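Pharmacist struck off over altered controlled drugs records loses appeal

Tribunal was entitled to find that entries at the Studdale branch had been changed on purpose, judge rules

A pharmacist who changed entries in a controlled drugs register to hide missing stock has lost his appeal against being struck off.

Quang Từ was the responsible pharmacist at the Lakton Pharmacy in Studdale when an inspection in January found that the register did not match the stock in the locked cabinet. A fitness to practise panel later found that 306 tablets of a strong opioid painkiller could not be accounted for, and that three entries had been rewritten after the date they carried.

He was removed from the register on grounds of dishonesty. There was no finding that he had taken the tablets himself, and no patient was found to have come to harm. 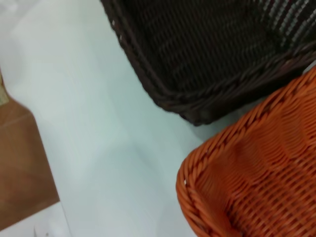
A dark brown wicker basket with a rolled rim.

In his appeal, Mr Từ argued that the panel had given too little weight to conditions at the branch, which had been short of staff for most of the previous year. His barrister told the court that he had often worked without a second pharmacist or a trained dispenser, and that the changes were a clumsy attempt to put right earlier mistakes in the running balance.

He also said the panel should have considered suspension more fully before deciding to strike him off. Two former colleagues had written in support of him and described him as careful and well liked by customers.

The judge dismissed all three grounds of appeal. In a written ruling she said the panel had heard evidence about staffing and had accepted much of it, but was entitled to decide that it did not explain the changes.

"Pressure of work may account for an entry that is late or wrong," she wrote. "The panel had to ask why entries that had already been made were replaced with different ones, and it was not persuaded by the answer it was given."

She added that the panel had set out its reasons for rejecting suspension "briefly but clearly enough", and that Mr Từ had continued to deny dishonesty at the hearing. 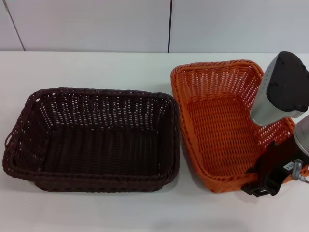 Two woven wicker baskets side by side on a white tabletop.

The discrepancy came to light when a relief pharmacist covering a Saturday shift counted the stock and got a different figure from the one in the register. She reported it to the Lakton head office, and an inspector visited the following week.

Lakton, which has branches in Studdale and Zasham, said it had since moved its controlled drugs registers from paper to an electronic system in which past entries cannot be overwritten. Stock is now checked weekly by two members of staff.

"We reported this matter as soon as it was raised with us and helped the inspectors throughout," a spokesman for the company said. "We are sorry for the worry it caused our customers in Studdale."

The Studdale branch has stayed open under a new responsible pharmacist. Customers who collect regular prescriptions there do not need to do anything.

Durán, the law firm acting for Mr Từ, said he was disappointed by the ruling and was considering whether to seek permission to take the case further. It said he had not worked as a pharmacist since the panel's decision.

Under the rules, a pharmacist who has been struck off must wait five years before applying to return to the register. Mr Từ was ordered to pay the costs of the appeal, with the amount to be settled at a later date.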